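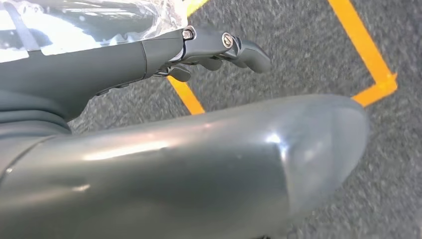
Figure 6. Light from overhead on a smooth gray surface, with a long pale streak and a small bright glint on the rounded end.

Section 4: Adjusting your Andemus overhead light for glare
Revised 17 Apr 2019

By now your Andemus light should be up on the ceiling, wired in, and working from the wall control. If it isn't, please go back to Section 3 and finish the hanging steps first. This section is about the part most people skip, and we do understand the temptation. You've been up and down a ladder, there is packing foam all over the floor, and the light comes on when you press the button. Surely that will do for one day? It will, if you're tired. But please come back to these pages before you settle into the room for good, as a light that looks lovely from the doorway can be quite hard on the eyes once you are leaning over your work.

Glare on a shiny object is a reflection of the light itself, so it moves when you move, and it changes shape with whatever it lands on. Along a rounded surface it stretches into a streak, as in Figure 6. On a tight curve it shrinks down to a point. On anything crinkled it breaks up into many pieces and goes everywhere at once. You won't get rid of all of it, and you wouldn't want to (a room with no highlights at all is a gloomy place, and it gets hard to judge the shape of things). What we are after is softer glare in places where you don't need to look.

Before you start

You will need:

The wall control, paired as described in Section 2
The Lostance diffuser sheet that came in the flat sleeve
The soft cloth from the same sleeve, or any clean, lint-free cloth
A stepladder with a locking brace
Something you really work on in this room, placed where it usually sits
A pencil and a bit of paper

Please use your own things for this and don't go hunting for a special test object. A mug will tell you about mugs. If you spend your afternoons with chrome fittings, put out chrome fittings.

CAUTION: Turn off the power at the breaker before you touch the diffuser, the side clips or the cord. The wall control dims the light but does not disconnect it.

CAUTION: After a long stretch at full brightness, the metal edge of the housing gets hot. Let it cool completely before handling it.

4.1 Setting the starting brightness

1. Close the blinds or curtains. Daylight will mix with the overhead light and make you chase reflections that belong to the window.

2. Turn the light on and bring it up to full.

3. Hold the lower button on the wall control until the indicator blinks, then let go. The color is now at the factory warm setting of 3,000 K. You can change this later to whatever you like, but please leave it there for the rest of this section.

4. Bring the brightness down slowly until small details start to be a strain, then back up a touch. Trust your eyes on this one, and give them a minute to settle first.

5. Write down the level shown on the control. If you have reading glasses that you wear for close work, put them on and check again.

Note: If the indicator doesn't blink in step 3, the control may have lost its pairing. This happens now and then after a power cut. Repeat the pairing steps in Section 2 and begin again from the top of this list.

4.2 Finding the highlights

1. Stand or sit exactly where you normally work. It sounds fussy, but even a small shift of the head puts the highlight somewhere else.

2. Look for long streaks first. They show up on tubes, handles, sleeves and other rounded lengths, and they run along the length of the object. A satin finish spreads the streak wide and pale. A polished one keeps it narrow and hard.

3. Look next for small, star-like points. You'll find them on rounded ends, on shoulders and on the heads of screws and bolts, especially heads with a recess in the middle.

4. Lean a little to one side, then to the other. Make a rough sketch of any highlight that covers a place you need to see.

5. Turn the object itself and look again. Quite often this is all the adjusting anyone needs, and if you're happy at this point you may go straight to 4.5 with our congratulations.

Dark gray objects deserve a few words of their own. People expect them to be easy, being dark, and are then surprised at how bright the streaks look. The contrast is to blame. The same reflection on a white object is there too, but you hardly notice it against the pale surface. If most of what you handle is dark, choose a lower brightness than feels natural at first and live with it for a few days.

4.3 Removing or moving clear plastic

Clear plastic is the worst offender in any freshly arranged room, and freshly arranged rooms are full of it. Covers, wrapping, dust sheets, the film on a new shelf, it all catches the light. We mention it in its own part because our help desk hears from a good many kind and puzzled customers whose light is perfectly fine, and who have a sheet of wrap lying just inside their view. 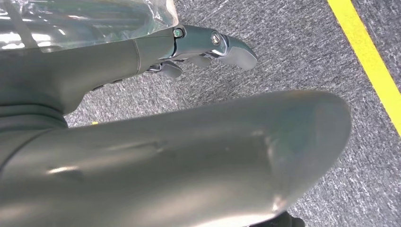
Figure 7. Clear plastic wrap, upper left, crinkled and showing white glare streaks. The metal has bright highlights along its edges.

1. Look around the edges of your work area, including above eye level, for any loose or draped plastic.

2. If it's packaging, take it off and put it out with the recycling where your town accepts it. Peel slowly at the corners if it has been taped.

3. If it's there to keep dust away, and you want to keep it, fold it well back from the area you are looking at while the light is on.

4. If it can't be moved, smooth it as flat as you can. Every crease makes a fresh little mirror, and a smooth sheet will give you fewer of them.

5. Sit down again and repeat the look-around from 4.2. You may find that a reflection you had blamed on the object came from the plastic the whole time.

CAUTION: Never drape plastic of any kind over the light or its housing, even for a short while and even when painting. If you need to protect the light from paint, take it down following Section 7.

Note: The thin film on the Lostance diffuser is also clear plastic, and it is easy to miss. It must come off both faces before the sheet is fitted. If your diffuser looks streaky or slightly cloudy at one corner, there's film on it still.

4.4 Fitting the diffuser

The diffuser spreads the light over a wider area, so that points turn into soft patches and hard streaks lose their edges. It also takes away a little brightness, and for this reason we ship it separately and leave the choice to you. This job takes 2 people, one on the ladder and one to pass the sheet up. Please don't try it alone, as the sheet flexes more than you'd think.

1. Turn off the power at the breaker and let the housing cool.

2. Peel the film from both faces of the diffuser.

3. Wipe both faces with the soft cloth, working in one direction. Don't use glass cleaner, which can dull the surface.

4. Open the side clips with your thumbs. They're stiff when new.

5. Offer up the sheet with the dimpled face toward the floor. Slide one long side under its clips first, then ease the other side in.

6. Close all the clips and tug gently at each corner. Nothing should move.

7. Restore the power and go back to the level you wrote down in 4.1. Most rooms will want it slightly higher now.

If the light is still too harsh, check the drop of the cord. The factory drop is 1,085 mm, which suits an ordinary high-ceilinged workroom, but in a lower room it may hang closer to your work than you'd like. Section 3 explains how to shorten it. Moving the light a little to the side of your chair will often help as well, and so will a pale ceiling.

4.5 Keeping it that way

Dust settles on the top of the diffuser and makes the light patchy, and this comes on so slowly that you may not notice until you clean it and get a pleasant surprise. A wipe each November, before the dark months when the light works hardest, is enough for a normal home. Workshops that make dust will need it more often. Always switch off at the breaker first.

Replacement diffusers and clips can be ordered from Keltska under part number 611, or over the counter at any Milošević lighting store. Please have the label from the side of the housing in front of you when you order, as earlier housings take a narrower sheet.

If the light flickers or hums after the diffuser has been fitted, turn it off and see Section 8, Troubleshooting.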